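April, a little after lunch, and I have carpet fuzz on both knees. I spent most of the day at the Skoltstead open day and I'm writing this on the train home before I forget the good bits, so forgive the typing.

Quick background for anyone new. Skoltstead is the old seed warehouse out past the ring road that got turned into workshops a while back. I've gone past it for years and never been inside. Then a flyer turned up at the library saying they were opening the doors for one day, free, with robots, and also soup. I can be talked into almost anything with soup.

I went in expecting big yellow factory machines behind cages. There was one of those, parked and switched off, and a bunch of teenagers were taking selfies with it. The part I ended up staying for was down the hall on the left, behind a door with a paper sign taped to it that said KINDSTEAD, HOME TASKS, PLEASE STEP OVER THE CABLES. I stepped over the cables! Well, most of them.

Kindstead is the group working on robots that do small jobs around the house. Clearing up, putting groceries away, the stuff I do every evening while complaining out loud. They share the building with a parts company called Cloron, who had a very slick table out front with free pens (good pens, I took two), but the Kindstead room was way scruffier and way more fun. The demo was on the floor. Like, down on the actual carpet, by the wall, with all of us crouching or sitting cross-legged like story time at preschool.

The jobs for the day were all about fruit and plates. That's it. Pick up the apple, put down the apple, deal with the plate. I could hear a dad behind me whisper "is that all?" to his kid, and I'll admit I had the same thought for the first minute. Then I watched it do one and completely changed my mind, mostly because I started paying attention to my own hands. Try it at home. Go pick up an apple and notice how much you don't think about. You don't decide how wide to open your fingers. You don't work out how hard to squeeze. Your hand just sort of knows, and this arm has to be taught every bit of it.

And they told us how, too. The woman running the demo said they had recorded 243 practice rounds of the apple job so far, and that they're aiming for 2000 before they move on to anything with a handle. I asked if 2000 was a lot. She laughed and said it depends who has to sit on the floor for it.

Okay, pictures! They were really relaxed about sharing, so I've got two from the session.
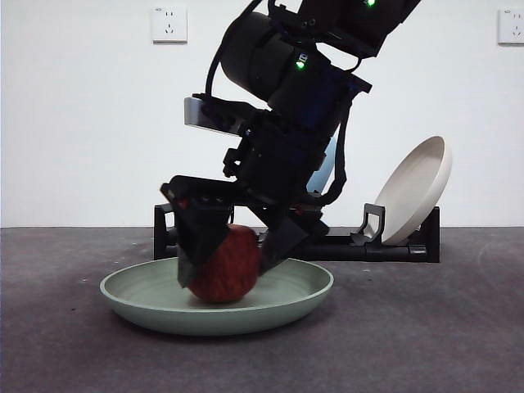
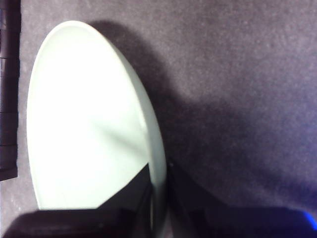
*Apple duty on the green plate first, then the gripper's own close-up view of a plate.*

I love that second view so much. I'd never thought about what the hand gets to look at. From where I was sitting it was obvious what was going on: arm, apple, plate, wall, easy. From down at the wrist it's mostly one big bright shape and your own two fingers getting in the way. I said something like "how does it know what it's looking at?" and got a really nice answer, which I'll try not to mangle. The short version is that it gets more than one view. The wrist view is great for the last little bit, when you need to know if your fingers are on either side of the thing. A wider view helps with everything before that, like where the plate is in the first place. Put them together and you've got something closer to what you and I do when we look across a kitchen and then look down.

Somebody asked about shiny stuff. Plates, it seems, can be a pain. Bright light bounces off them and the edge gets hard to pick out, and the edge is the bit you want. I looked at the wrist picture again after hearing that and, yeah, the middle of the plate is nearly pure white. I'd probably miss the rim too.

Then we got to the part of the day I'd been hoping for: VISITORS MAY TRY. There was a sign-up sheet with 12 spots, and I got on it by being shameless and standing next to the pen. You don't steer the Kindstead arm itself (fair enough, I wouldn't let me either). They had a separate practice one on a bench called the Stanciu, which is the model name, and which I kept calling Stan all afternoon. You move a handle and Stan copies you. My job was to lift a foam block and set it down inside a square of tape.

Reader, I was terrible. I had the block wedged between one finger and the table for what felt like a full minute. Everything you do comes out a tiny bit different from how you meant it, so you overcorrect, and then you overcorrect that. The girl before me must have been nine and she did it in one smooth go, then asked if she could do it backwards. I got mine into the square on the fourth attempt, mostly. One corner was over the tape. I'm counting it.

What surprised me was how quickly my shoulders went up around my ears. It's tiring! You're concentrating on this one small motion like you're defusing something, and it's a foam block. I have a whole new respect for whoever did those 243 rounds.

A few odds and ends, for anyone thinking of going if they run it again:

- Wear pants you can sit on the floor in. I saw one very nice skirt suffer.
- Parking is behind the building and the turn is easy to miss. I came by train and walked, and the path is fine but muddy near the fence.
- The soup was lentil, and it was good. They ran out before I could get seconds.
- The talk upstairs was full by the time I found it. I stood in the doorway for the last ten minutes and caught a slide about dishwashers, so I'm guessing that's on the wish list.
- The Cloron people will explain motors to you for as long as you let them. I let them for quite a while.

I also asked the question everybody asks, which is when I can have one at home. The guy by the door said not to hold my breath, and that right now the fair comparison was a very careful toddler who never gets bored. He also told me they'd promised themselves a cake when they hit 100 rounds, and then sailed right past it and forgot to get one. I told him they should have two cakes at the next one, then. He wrote it on his hand.

I've changed how I look at my kitchen a bit, I think. I stacked my breakfast things this morning without noticing I'd done it, a bowl on a plate with a spoon balanced on top, and I'd bet that's years of work for an arm like that. My dish rack at home is a total jumble too, all mugs at angles and one pan lid that slides off if you breathe near it. I'd like to see anybody's robot take that on.

They're hoping to do another open day in the fall. No date up yet, but there's a mailing list clipboard by the front door and I put my name on it, in handwriting so bad that they may never find me. I'll post here if I hear anything. If you went today and you got seconds on the soup, please tell me how.

Train's pulling in, more when I've found my charger.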